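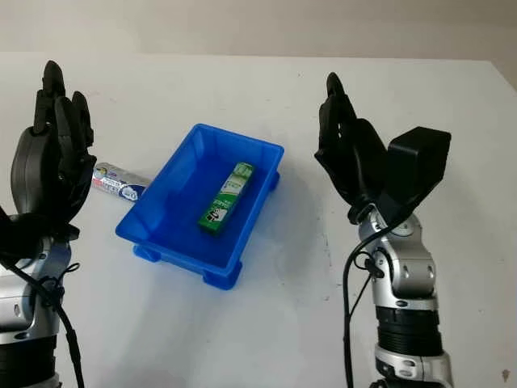
Archive | Threads | Subscribe | Search

Re: [stindport-reuse] Summer collection, drop-off hours
July 7, 2022

Thanks for the quick answer on the hours. One thing in it needs correcting before people start loading their cars, so I am replying to the whole list.

> The Stindport depot is open for drop-off until 7 again,
> same as in February. Bring small electrics, books and
> kitchen things. Paint is fine if the lid is tight.
> Anything over 40 pounds, call first so there is a cart
> at the door.

Paint is not fine. The county stopped taking it from us in the spring, and we had to pay to get rid of what was left in the shed – 10 gallons, most of it half dried. Paint goes to the transfer station on Jado Road, which takes latex and oil on separate days. Check which day it is before you drive out.

The rest of the message is right. The 40 pound limit is per item, so a heavy box of books can be split into two and you don't need to call.

Last month's weights are in. We took 3275 pounds in June and around 400 of that went to landfill, mostly particle board shelving and wet carpet. Please don't bring either of them. Shelves swell up at the bottom and nobody wants them, even for free.

Textiles now go to Yeom instead of Niron. Yeom takes single shoes and torn sheets, which Niron would not, but they want everything in closed bags and no hangers. If you have been saving hangers for us, the dry cleaner by the post office takes the wire ones.

Two questions still open from the spring:

Does anyone have a working platform scale we could borrow for August? Ours reads light on the left side.

Can we get the side gate key copied? There are two now and both were at somebody's house last Saturday, so the first cars waited until a quarter past nine.

Reply to the list, please, and trim the old messages.

1 reply | 0 shares

Contact the list owner | © 2022 Stindport Reuse List | Back to top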